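Crop Production in Dry Regions
Unit 4: Sorghum as a Rainfed Staple
Instructor: Leen Abou Jaoude

4.1 Water demand

Sorghum is grown where rainfall is too low or too irregular for corn. Students should remember that the seasonal total is a poor guide on its own. A site that receives 465 mm may still lose its crop if a dry spell falls at flowering. The leaves roll under stress and the plant can pause its growth, resuming when rain returns.

4.2 Grain and diet

Sorghum grain is eaten as porridge, flatbread and popped grain. Tannins in the darker types discourage birds but lower protein digestibility -- a trade-off to be covered again in Unit 6. Grain-based diets should be considered together with the fruit and vegetables eaten alongside them. 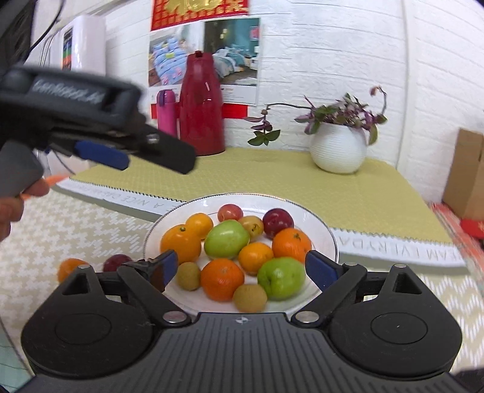
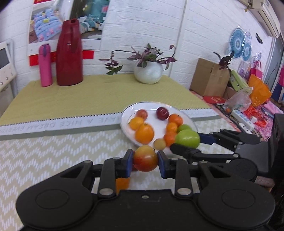
Fruit on a plate, two views.

4.3 Field exercise

Each group will be given yield records from the Sitompul plots. Plot A produced 1471 kg per hectare and Plot B produced 1000 kg per hectare under the same rainfall. Compare sowing dates, plant spacing and weed control before proposing a cause. Written reports are limited to 300 words and are to be handed to Greer Ogilvie in the first week of September.

Reading for next session: Rankin, course reader, section on seed storage and grain pests.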